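Urnholm household handling project
Progress report to the Tipoki fund, period ending April
Prepared by Maxine Dunstan

Collection of cloth-handling examples is on plan. We recorded 1641 demonstrations in the period, all driven by hand by our operators. Dirceu Camargo and Snežana Yordanov shared most of the sessions. Each session is capped at 15 minutes, as grasps get sloppy after that and the reviewers end up throwing them out.

Soft items remain the slowest part. Fleece picks up well but is hard to let go of cleanly, and thin cotton tends to bunch in corners.

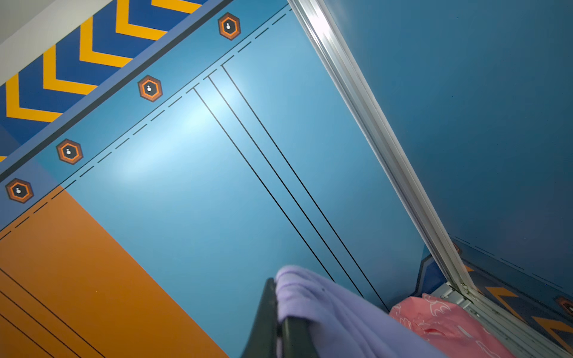
Torben Strobel has rewritten the labelling guide so that a dropped item is now marked as a failed attempt and kept. Earlier drops were deleted, and 4 batches will need to be labelled again – this is in hand at Drindow.

Spending is within budget. The one late item is the set of replacement finger pads, which we now expect in May. Theophilus Agyeman will send the training results separately once the first full run has finished.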